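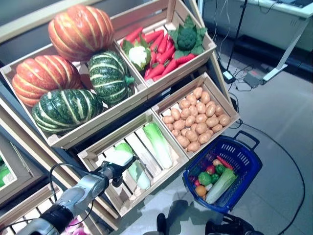 Tudcombe market to open two evenings a week through summer

May 14, 2022

The Tudcombe produce market will stay open until 8 p.m. two evenings a week starting at the end of May, the town council decided at its meeting this week. The longer hours will run through the summer and will be reviewed before the fall season.

Until now the market has closed at 2 p.m. on every trading day. People who work in Visterport, where many Tudcombe residents have jobs, have said for years that they cannot get back in time to shop there. A survey sent out with water bills over the winter drew about 2,000 replies, and later hours were the most common request, ahead of more parking and a second entrance on the river side.

Stallholders will not have to work the evening sessions. Those who do will pay a reduced pitch fee for the first month, and the council will drop the charge for electricity during that time. A total of 30 stalls have signed up so far. Most sell fruit and vegetables, with the rest split between bread, eggs, cut flowers and hot food.

The council also agreed to move the market's loading area from the front of the hall to Thampi Street. Delivery vans have been blocking the bus stop in the mornings, and the bus company had asked for a change. Vans will be able to use Thampi Street until one hour before opening and again after closing. Three parking spaces will be taken out to make room, and drivers who hold permits for those spaces will get new ones by mail.
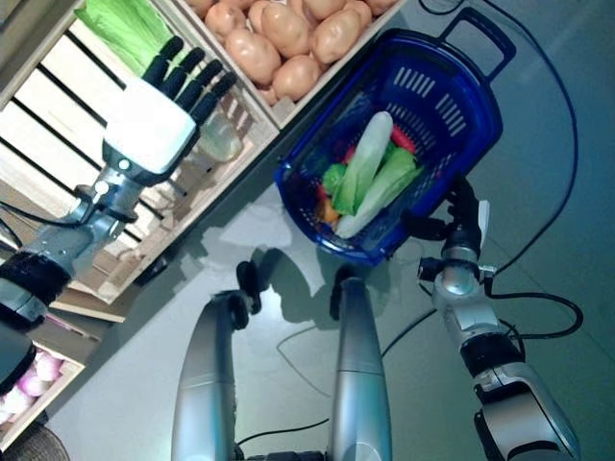
Not everyone on the council was in favor. Two members voted against the plan, saying the street lighting behind the hall should be fixed before people are asked to shop there after dark. The motion was changed to say that the lights on the Thampi Street side must be repaired before the days get shorter. The work will be paid for out of the existing street budget.

Residents who live close to the hall asked about noise and trash. Under the rules passed at the meeting, no music will be played outdoors, stalls must be packed up within an hour of closing, and the bins will be emptied the same night. Complaints can be made by phone or at the front desk of the town office.

Bus service will change as well. The Tretar line, which now makes its last stop at the market in the late afternoon, will add one later trip in each direction on market evenings. Regular fares apply and passes will be accepted. The new timetable will be posted at the stops and in the library before the first evening session.

Morning hours stay the same. Shoppers who have a standing order with a stall can ask to pick it up in the evening, but only if that stall is taking part - a list will be put up at both doors of the hall.

Applications for evening pitches remain open until the end of May. Forms are available at the town office, and sellers who already hold a morning pitch do not need to send in a new copy of their insurance papers. New sellers should allow extra time for their papers to be checked.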